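Robot Sorting at the Returns Bench: Effects on Operator Tasks at Wostent
Student project report, Karabo Dlamini
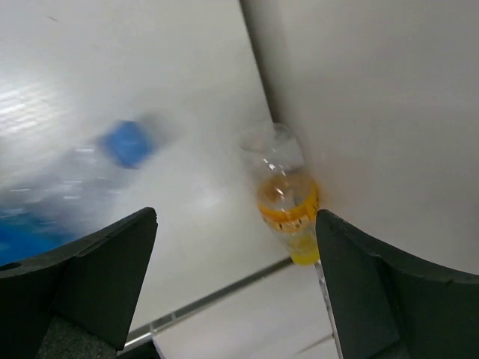 Reading time: 2 min (300 words)

1. Background

Wostent runs a returns bench for used plastic bottles. Until last year, two operators per shift picked bottles off a table by hand and sorted them by type. A Plirus arm with a two-finger gripper and a wrist camera now does most of the picking. The project looked at how the operators' work changed, and less at the speed of the arm.

2. Method

I spent 15 shifts at the bench in August and logged each time an operator had to step in. The log covers 1109 picks. I also held short talks with the operators at the end of each shift, using the same set of questions.

3. Results

Operators stepped in 64 times. Clear plastic was the main source of trouble. A transparent bottle on a glossy white table gives the camera little to work with besides the label, a colored cap and a few highlights. Motion blur makes this worse when the arm moves quickly. Bottles lying near the gap between two surfaces were also missed more often than those near the center of the table.

Hand picking has dropped sharply. In its place, operators clear missed grips, wipe the table, restart the cell and enter fault codes on the Tirisari terminal. Wrist and shoulder strain was mentioned less than I expected from the older shift notes. Standing idle and then having to react fast was mentioned more. Two operators said that they no longer choose their own pace.

Fault codes are a weak point. The terminal offers one code for every missed grip, so the cause is lost unless someone writes it in the comment field. Most comment fields were blank.

4. Limits

The log was kept by one person. Night shifts were not covered, and the lighting at the bench is different then.

5. Suggestions

Replace the glossy tabletop with a matt one in a darker color. Split the missed-grip code into at least three causes. Rotate operators between the bench and the packing line every two hours, and train both people on a shift to restart the cell.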